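Laundry room and drying area: monthly check with comments
Zemwood House, shared laundry, ground floor
Checked by: Tarun Rawat
Date: 21 March 2018

Marks used: OK, Attention, Fail. Comments follow the mark. Items carried over from January are shown with (J).

1. Entrance and floor

1.1 Door closes fully and is not propped open. OK.
1.2 Floor clear of trailing leads, bags and baskets. Attention. Two bags left behind the door, moved to the shelf. No name on either.
1.3 Floor drain clear (J). OK. Grating lifted and cleaned after the January check, water runs away freely now.
1.4 Non-slip mat flat at the edges. Attention. Corner nearest the sink is curling. Tape will hold it for now but the mat wants replacing.

2. Washing machines

2.1 Supply hoses, no bulges or drips at the connections. OK on both machines.
2.2 Machines level and not walking during spin. Attention. The left-hand Kollár had moved forward by a hand's width. Pushed back and the front foot wound down. Look again next month.
2.3 Door seals clean and not torn. OK. Black spotting on the lower fold of the right-hand seal, wiped off.
2.4 Detergent drawers rinsed. Fail. Both caked. Please use the measuring cup, the water here is soft and half of what people put in stays in the drawer.
2.5 Isolating switches labelled and within reach. OK.

3. Tumble dryer

3.1 Lint filter emptied. Fail. Full again. The card on the front says to empty it after every load and that is what it means. A blocked filter is a fire risk.
3.2 Vent hose not crushed behind the machine. OK.
3.3 Outside flap opens when the dryer is running. OK.
3.4 Nothing stored on top or against the back. Attention. Newspapers on top, removed to recycling.
3.5 Dryer not left running with the building empty. Can't be checked on a visit, but the rule stands.

4. Ironing and folding

4.1 Iron flex, plug and heel rest. OK. Iron is the 2000 watt Drollitz. Flex is sound along its full length, plug tight, no scorch marks at the pins.
4.2 Iron switched off at the wall and cool. OK.
4.3 Ironing board locks at each height. Attention. Slips from the top setting if leaned on. Use a lower one until the catch has been seen to.
4.4 Board cover and padding. OK.
4.5 Table not used for ironing. OK. No fresh heat marks. The table is for sorting and folding only, and a folded towel under the garment is no substitute for the board.

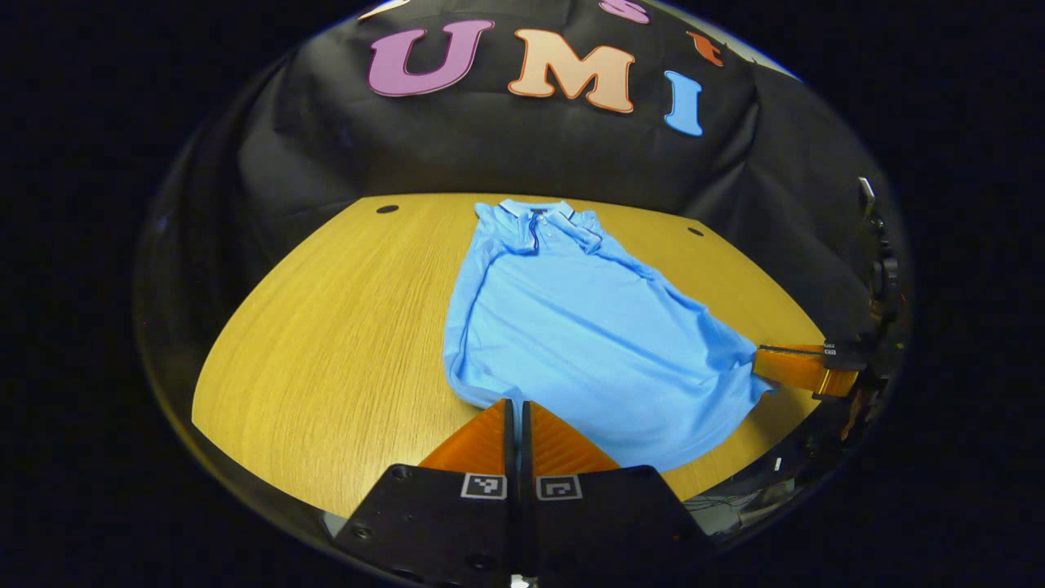

Item 4.5: short-sleeved polo shirt laid out on a wooden table.

4.6 Care labels checked before ironing or drying. This one is for residents. The maximum on the notice for synthetics in the dryer is low heat. Anything marked 40 can go in with the ordinary mixed wash.

5. Drying lines and airer

5.1 Pulley airer, rope and cleat. Fail. Rope frayed where it passes over the second wheel. Airer lowered, tied off and out of use. New rope on order from Lustberg.
5.2 Wall hooks tight. OK.
5.3 Window opens and stays open on the latch. OK. Open it when the airer is full, there was condensation down the wall again.
5.4 Nothing hung over the heater. OK at the time of the check.

6. Chemicals and first aid

6.1 Bleach and stain remover in the high cupboard, lids on. OK.
6.2 No unlabelled bottles. Attention. One clear bottle with no label, poured away and thrown out.
6.3 Burns dressing in first aid box and in date. OK.
6.4 Fire blanket on its hook. OK.

Work to be done: airer rope (5.1), board catch (4.3), mat (1.4). The left-hand washing machine can be used as normal.

Comments (3)

Flat 2
The second bag behind the door was mine, sorry. Collected it this morning. Any idea when the airer will be back? I have sheets to dry and nowhere to put them.

T. Rawat
Rope hasn't come yet. I'll put a note on the door when it's up. Use the folding rack under the stairs until then.

Top floor
Lint filter was full again last night when I went down. Could the card be moved to the dryer door where people have to look at it?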